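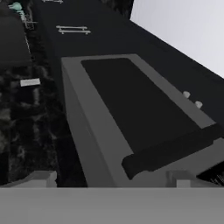

## Kitchen work going over to a robot arm – what happens to the rest of us?

**Thilini Siriwardena**

Hello all, hoping someone has been through this. I work in the staff kitchen at Calside, early shift mostly, and from February we're getting a robot arm to do part of the cooking and wiping down. They're trying the jobs out in a simulated kitchen first. There are 16 of us and we do roughly 1,000 meals a week. We've been told no jobs are going, but nobody has said what our days will look like. Did your hours change? And who puts things right when it stops halfway through breakfast?

**Tanvir Kodikara**

Hello Thilini, we had ours put in at Dewan the winter before last, so I do feel for you. My hours stayed the same but the day itself is quite different. I used to stand at the hob from six until ten, and now I do the prep, load everything where the arm expects it, and taste (it can't taste, bless it). My shoulder is much better for it. What I miss is the chatting – we used to work two to a counter and now we're more spread out.

As for stopping, ours did it a lot in the first month and it was always one of us who sorted it out. Do ask for proper training, on paid time, and ask who is on call before nine. We didn't, and Monday mornings were rather long! I'd also ask to watch the simulated trials. Our cooks spotted that the pans were being put down on the wrong side for anyone working next to it, and that got changed before it ever reached us.

**trastia_nights**

Same here. Get the hours bit in writing.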